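Diario de trabajo
12 de enero de 2020

Hoy me levanté con la idea de terminar el cambio de configuración y son las once de la noche y todavía no lo terminé. Escribo esto en español porque me lo prometí en febrero del año pasado, cuando llegué, y porque escribir despacio me obliga a pensar despacio. Si hay errores de preposiciones, quedan.

El problema sigue siendo la localización. El simulador de Milthorpe nos da la cámara, la profundidad y la posición verdadera, y nuestro estimador, que llamamos Ferkis desde antes de mi llegada, debe encontrar la posición solamente con la imagen. En las habitaciones de paredes lisas se porta bien, lo cual me sorprendió al principio, pues yo esperaba lo contrario. En las paredes con dibujo repetido se equivoca con mucha seguridad. Eso es lo que más me molesta: la covarianza sale pequeña y el error sale grande.

Por la mañana repetí la secuencia larga, que tiene 581 imágenes. Hasta la imagen 78 el error se queda por debajo de dos centímetros. Después la cámara gira hacia la pared de la ventana y la trayectoria estimada da un salto lateral. Probé primero lo fácil: bajar el umbral de los descriptores, subir el número de iteraciones del RANSAC, cambiar la semilla. Con cada semilla el salto cambia de tamaño, pero no desaparece. Apunté los resultados en la tabla compartida y también la versión del compilador, que la vez pasada olvidé y luego me costó una tarde.

A mediodía dejé de mirar curvas y me puse a mirar las imágenes una por una, cosa que debía haber hecho el primer día. El piso amarillo casi no da puntos. La ventana da unos pocos y son buenos, sobre todo en el borde de la madera. Todo lo demás lo da la pared, con sus manchas redondeadas, pequeñas y apretadas a lo lejos y mucho más grandes a la derecha, en verde, gris y malva.

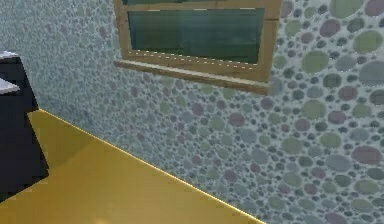
Yo no tocaría los descriptores, el problema está en cómo repartes los puntos, me escribió Huamán por el chat cuando le pasé mi tabla. Según su opinión, el detector toma lo que tiene más contraste y no le importa si todo está en la misma superficie, así que el optimizador recibe muchas medidas que se parecen entre ellas y las cree independientes. Me propuso dividir la imagen en celdas, con un máximo de 30 puntos por celda, y dar menos peso a los que tienen un segundo candidato casi igual de bueno. Añadió que en Trekonus ya tuvieron este defecto con otro estimador y que lo taparon con un filtro, y que el filtro volvió a fallar en la demostración.

Le contesté que las celdas ya las había pensado – era verdad, pero a medias. Las había pensado y no las había escrito.

Por la tarde las escribí. La parte del reparto fue sencilla, unas 60 líneas con las pruebas. La parte del peso me costó más, porque el cociente entre el primer candidato y el segundo se calculaba en un módulo y se tiraba antes de llegar al optimizador. Tuve que pasarlo por tres interfaces. En una de ellas el tipo era entero y me redondeaba todos los pesos a cero. Estuve una hora larga mirando un sistema que no se movía y creyendo que la culpa era de mis celdas.

Con el tipo corregido, el salto después del giro es más pequeño. No me atrevo a decir que está resuelto. La covarianza, por lo menos, ahora crece cuando tiene que crecer, y el planificador reduce la velocidad en vez de avanzar convencido. El precio es que el proceso va más lento, y en la máquina pequeña todavía no lo medí.

Queda pendiente lo siguiente, que copio aquí para no buscarlo mañana en tres sitios:
Correr la secuencia corta con el peso apagado, para separar los dos efectos.
Medir el tiempo en la máquina pequeña.
Cambiar el nombre de la variable «ratio2», que ya no entiendo ni yo.
Preguntar a Milthorpe si la textura de las paredes se puede fijar por archivo o si hay que recompilar la escena.

Dejé la secuencia larga corriendo otra vez, con cinco semillas. La pantalla la apagué, si no me quedo mirándola.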